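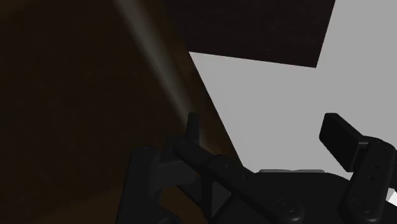

Why render the same pick task twice, once from the wrist and once from the side? A policy trained on only one of those views learns the shortcuts that view allows, and you won't see which shortcuts until you test it on the other.

I love this little method. It takes an afternoon to set up, it needs no new hardware, and it told me more about my pick policy than a month of staring at success rates did. We call it a view swap test at Besdale, and this page walks through how to run one in simulation from start to finish.

What you need

A simulator that can record two cameras on the same clock. I use Laditholm, but any tool that lets you save and reload the full state of a room will do.
A policy that already works some of the time. If it fails every episode, fix that first.
A set of recorded episodes. Mine had 653. I have had readable results from far fewer, so don't let that number put you off!

Step 1: Set up both cameras

Fix one camera to the wrist so that the fingers stay in view. Put the other beside the arm, far enough back to take in the gripper and the work surface together. Save both camera poses in the same file as the room. I once kept them apart, changed one, forgot, and lost two evenings to a result that meant nothing.

Step 2: Freeze the room

Pick 40 starting states and save them. Every run from now on uses these same starts, in the same order, with the same random seed. Include a few where the arm begins well away from the target – those turn out to be the most useful ones, and they are easy to leave out if you sample your starts from the middle of good episodes.

Step 3: Train three copies

Train one copy on the wrist view, one on the side view, and one on both. Keep everything else the same: network size, batch size, number of steps, order of the data. When the two-view copy needs a wider first layer, widen it in the others too and feed them a blank second input. It feels wasteful, but otherwise you are comparing networks and views at once.

Step 4: Look at the starts before you score anything

Open each saved start in the side view and check it by eye. Are the fingers open? Is the gripper clear of the furniture? Can you see the objects you mean to ask for?

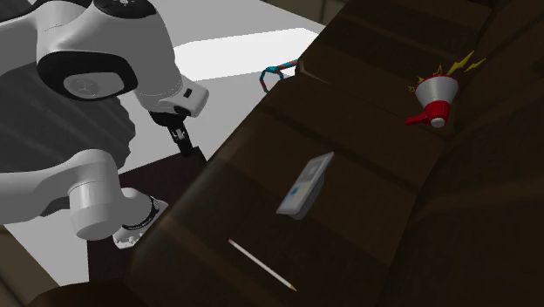

Trolau wrote in after the first version of this page to say that checking by eye had always seemed like busywork, until a batch of starts with the fingers already inside a shelf dragged a whole comparison down, and could I please put the check before the scoring step and not in a footnote. Done, and thank you! It was a footnote for far too long.

If a start is bad, replace it for all three copies. Never patch it for one.

Step 5: Run the swap

Now the fun part. Run each copy on the frozen starts with its own view and write down the score. Then cover part of the view with a gray patch, a bit at a time, and run it again. For the two-view copy, blank out one camera completely, then the other.

What you are after is the drop. My two-view copy succeeded on 66 percent of its runs with both cameras on. I had assumed it was leaning on the wrist camera, so I blanked the side view expecting a small dip, and the score fell through the floor. It was using the side view to choose the object and the wrist view only for the last short stretch. I ran the whole thing again because I didn't believe it. Same answer.

Step 6: Find where the switch happens

Blank the side camera partway through the episode instead of at the start. Try it early, then in the middle, then late, and plot success against the moment of the blackout. In my runs there was a clear bend in the curve just as the gripper started down. Your bend may sit somewhere else, or there may be none, and a flat curve is worth writing up too.

A few things that bit me

Episode length matters. I cap mine at 1000 steps, and a lower cap made the wrist-only copy look worse than it was, because it wanders before it commits.

Keep the lights fixed at first. Moving the lights is a good second test, but if you change them in the same run as the views you can't pull the two apart.

Don't average over objects too soon. Thin things and bulky things gave me quite different drops, and the mean hid it completely.

The scripts are in the Bassi folder, under view_swap, with the settings from the runs above. The plotting script still expects the old column names, so rename those first.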